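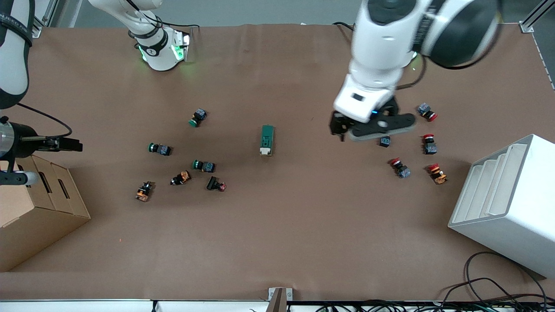

Push-button switches set out on brown paper at the Hovley parts library, some with green caps, others in orange and black.

News > Community > Hovley

Anyone in Hovley who has ever held on to a dead lamp or a silent doorbell in the hope of fixing it one day will be pleased to hear that the parts library on Mollen Street is opening on Thursday evenings from February, on top of its usual Saturday mornings.

The library lends tools and gives away small electrical bits and pieces salvaged from old appliances - switches, plugs, knobs, fuses and the like - and it has been a busy old year for it, with 2,718 parts finding new homes and 161 new members signing up.

Coordinator Nyokabi Khaemba said sorting was the job that never ends, and a rather soothing one once the kettle's on.

"People bring us an ice cream tub of odds and ends from Grandad's shed and say sorry, it's probably all rubbish," she said. "Well, it hardly ever is! A good switch is a good switch, whatever colour the cap."

Edileuza Nogueira drove over from Allthorpe for a button to suit her late father's bench grinder and went home with two, plus a tin of screws she hadn't planned on.

Thursday sessions start at 6 pm and entry is free. Donations of clean parts are welcome at the side door, though please, no batteries or fluoro tubes.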